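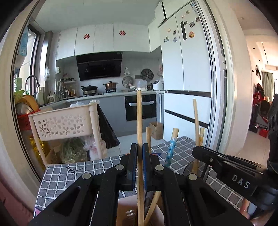

Robot Open Day at Flarkton – questions we keep getting

Updated 7/26/21. Will add more when theres time.

When and where?
August, at the Clarkbridge hall, same as last year. Side door, not the front. Date goes up as soon as the hall confirms.

Do I have to book?
For the hands-on slots, yes. 16 people per slot. Talks and demos – just walk in.

How much?
Free. Parking is $2, coins only, sorry.

What will I get to do?
Pick things up, mostly. You hold the gripper, close the fingers on something, move it, let go. Sticks are harder than they look. Stellan Solheim runs that table and will show you the grip first.

Is there a real robot arm too?
Yes, the Widmer bench, in the back half of the hall. Watching only. Stay behind the tape please.

Can kids try the gripper?
Age 8 and up, with an adult next to them. Younger ones can watch.

Can I bring my own object?
Yes – small, dry, nothing sharp, nothing alive. No eggs. We mean it about the eggs.

Why so much household stuff?
Homes are what we work on. Kitchens, tables, cluttered corners. Ailbhe Nic Aodha's talk goes into it, bring questions.

How many tries does it take to teach one task?
Depends on the task. For the talk we compare 100 tries with 1,000, side by side.

Is there a bus from Fluvcombe?
Yes, stops outside the hall. Check the return times, the last one is early.

Food?
Coffee and sandwhiches until they run out.

Can I take pictures?
Sure. No flash near the Widmer bench.

Missed my slot, now what?
Ask at the desk. There are usually no-shows.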